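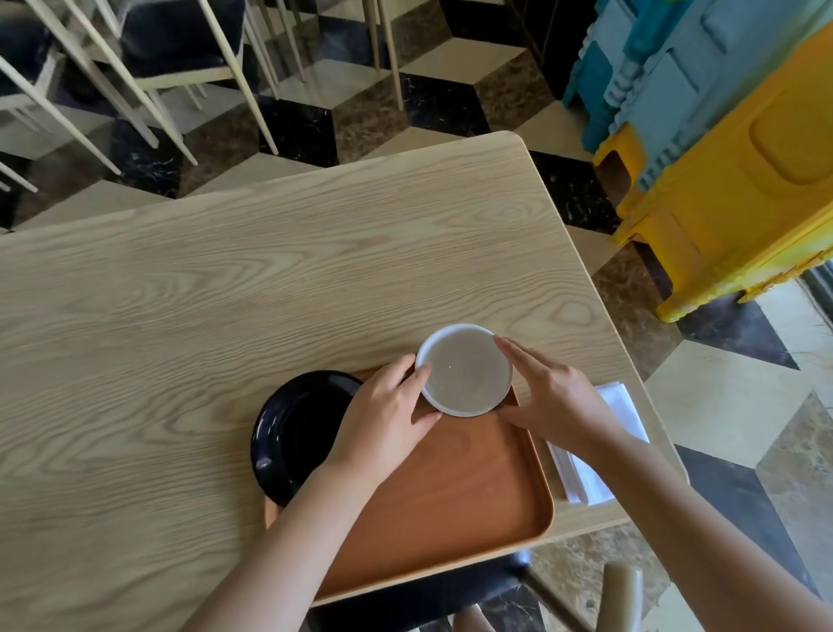
Figure 4. Tray with a black plate and a small white bowl.

5. How the teams dealt with deprecation warnings

5.1 What was counted

A deprecation warning is a message from the compiler saying that a function or class still works but is due to be removed in a later version of the library. We counted a warning once per project, at the first build in which it appeared, however many lines of code it touched. A team that called the same outdated function in many places therefore has one entry in our data for it. We chose this because the builds were set up differently. Two of the teams compiled each module separately and saw the same message repeated for every module, while the others saw it once.

Over the study period the 5 teams met 263 distinct warnings. By the close of the study 216 of these no longer appeared in the build output. The remaining 47 were still present. These totals include warnings raised by the platform's own frameworks and by the three outside libraries that all the teams used: Vutix for network requests, Neleo for screen layout and Plasenine for local storage. We left out warnings that came from test code, as one team kept its tests in a separate repository to which we did not have access.

A warning can vanish from the build output without the code having been changed in the way the library's authors wanted. We sorted the 216 by reading the commit that made each one go away. Three outcomes came up again and again. In the first, the old call was replaced by the one recommended in the library's notes. In the second, the old call was moved into a small wrapper and the warning was switched off for that file. In the third, the screen or feature that used the call was taken out of the app altogether, usually for reasons that had nothing to do with the warning. A few commits fell between the first two, and we assigned these after discussion with the team concerned.

5.2 When warnings were acted on

The teams seldom acted on a warning when it first appeared. The usual pattern was a long quiet stretch followed by a burst of work, and the bursts tended to come just after the yearly release of new developer tools. Developers told us that this was when they expected the build to break anyway, so they set time aside and dealt with older messages as part of the same job. Outside that period, a warning was most often fixed by someone who happened to be editing the same file.

One team was an exception. It used a board in Bright, its issue tracker, on which every new warning became a ticket by means of a script that ran each Thursday. The tickets were given the lowest priority and were not assigned to anyone. We expected that the board would fill up and be ignored, and for the first part of the study it did. Later the team began to use it as a store of small tasks for new starters, and the number of open tickets fell. The lead developer had not planned this and was unsure if it would last once hiring slowed down.

The wording of the message made a clear difference. Vutix messages gave the name of the replacement call and the version in which the old one would be removed. Neleo messages for most of the period said only that the call was deprecated. Warnings from Vutix were more often resolved by proper replacement, and warnings from Neleo were more often wrapped and silenced. We can't put this down to the wording alone. The Vutix changes were mostly simple renamings, while moving from the old Neleo layout calls to the new ones meant rethinking how a screen was put together. In interviews, though, developers raised the wording without being asked, and several said that a message without a version number gave them no way of planning the work.

We also looked at whether warnings were discussed before they were silenced. In the teams that reviewed every change, the reviewer normally asked for a comment next to the silenced call. These comments were short and many of them pointed to a future version of the app in which the matter would be looked at again. In most of the cases we followed up, that version had shipped and the comment was still in place. None of the teams had a way of finding such comments other than searching the code for them, and the comments did not follow a common form, which made the search unreliable.

When we sent a draft of this section to the teams, we asked whether they thought that silencing a warning should be treated as a fault in the way the work was done.
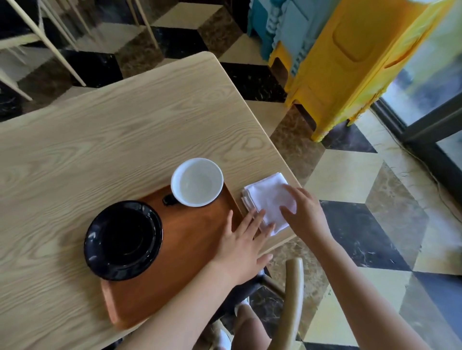

One respondent replied that it should not, and that the draft was unfair to the practice. The wrapper, the reply went on, was the most useful piece of work done on the app that spring, because it put all of the old layout calls into one file, and when Neleo finally removed them there was one file to rewrite. The respondent would accept the word "silenced" only if the paper also said that the old calls had been gathered together first.

We think this is a reasonable objection and have changed how we report the second outcome. Where the commit moved several scattered calls into one place, we now call it a contained warning. Where it only added an instruction to the compiler to stop reporting the message, we call it a suppressed warning. The two look the same in the build output, and a tool that measured only the number of warnings would not tell them apart. From the commits they are usually easy to separate. The difficult cases are those in which a wrapper was written but some of the old calls were left outside it, and we have counted these as suppressed.

With this change, contained warnings were found in every team, and suppressed warnings were concentrated in the 2 teams that treated warnings as errors in their release builds. Under that setting a new warning stops the release, and developers described adding the instruction late in the day in order to get a build out. Both teams kept the setting all the same. They valued it for other kinds of warning, such as unused results and missing cases, and their build tools at the time made it awkward to leave deprecation messages out of the rule.

The 47 warnings still open at the close of the study came for the most part from Plasenine. Its storage calls were deprecated in favour of a new file format, and using the new calls meant converting data already held on users' devices. Every team had put this off. Their reasons were much alike: a mistake in the conversion would lose users' work, the old calls still behaved as before, and the date of removal had already been moved back once. One team had written the conversion and was keeping it behind a setting, with no date for turning it on.

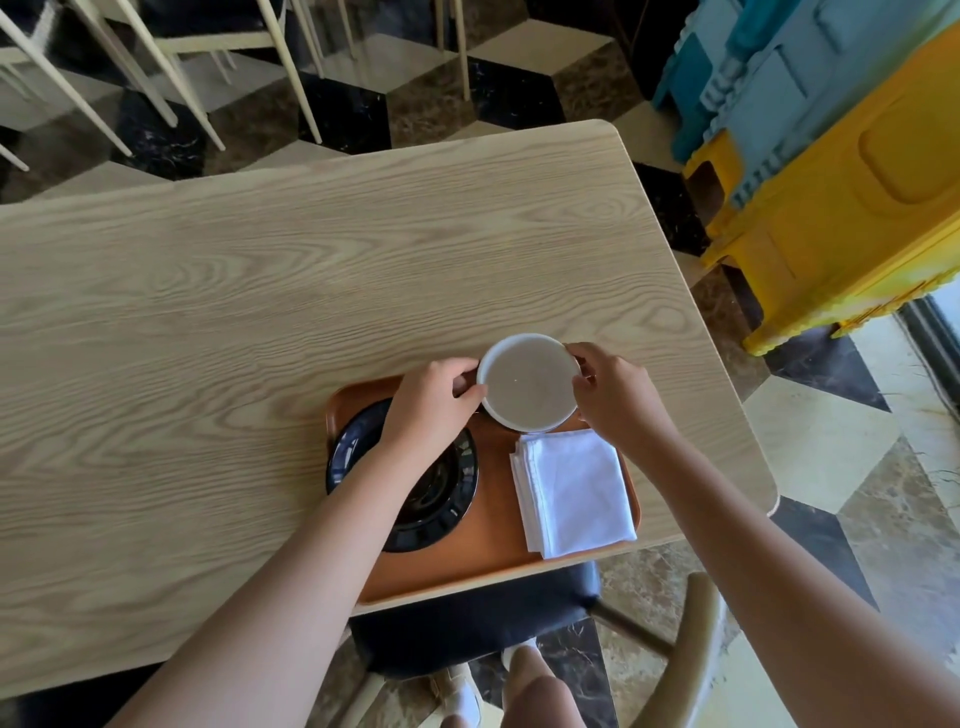

5.3 Limits of the data

All 5 teams were small and all of them were responsible for an app that had been on sale for some years before the study began. Teams starting a new app would meet fewer deprecated calls and might treat them differently. The teams also knew that we were reading their commits, and one developer said that the comments beside silenced calls had grown longer as a result.

Our counts depend on the build output that the teams gave us. Where a developer resolved a warning on their own machine before sharing any code, we have no record of it. The true number met is therefore likely to be higher than 263, and the missing ones are probably the easy cases. This would make the teams look slower than they were.

Finally, the three libraries were each at a different stage. Vutix was stable, Neleo was part way through a redesign and Plasenine was changing hands. We did not try to correct for this, and comparisons between the libraries should be read with it in mind.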